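31 Oct 2018 | By Maja Wilczyńska

We use cookies to improve your visit. By staying on this site you accept them.

Boltetti soft finger pads: a review after one long month

I swapped the pads on my hand-held gripper for a pair of Boltettis, and I've been putting off writing this because I kept changing my mind!

Fitting them is easy. Two screws per finger, a wipe with alcohol where the old pads sat, then squeeze the grip shut a few times and check that the faces meet flat. Mine were a hair off on the left (my fault – I'd skipped the wipe), so I took that one off and did it over. While you're in there, snug up the pivots on the linkage arms. Dehua Su warned me that a loose pivot feels exactly like a bad pad, and he was right.

Snacks in crinkly wrappers are my favorite test, the little cakes especially. Squeeze too hard and you've got crumbs, too soft and the wrapper slides. With the blue pads I can stand a cake on its end above the bed and keep the barcode clear of the fingers, and I love that. 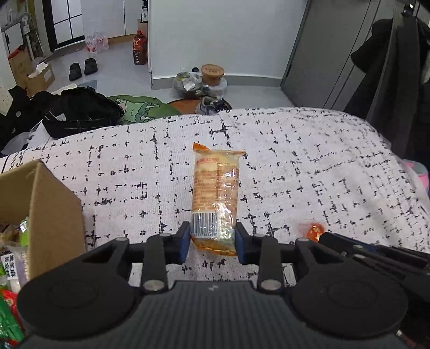

Looking after them

Lint is the big gripe. Work over a fleecy blanket and you'll be cleaning these pads constantly, around 4 times in an afternoon for me. Warm water and dish soap does it, but let them dry fully before they go back on. I also put a dot of light oil on the pivots, well away from the pads.

Would I buy them again? Yes, though I'd like a spare set in the package – the old Vota pads came with one.

Contact | © 2018 Mastness | Back to top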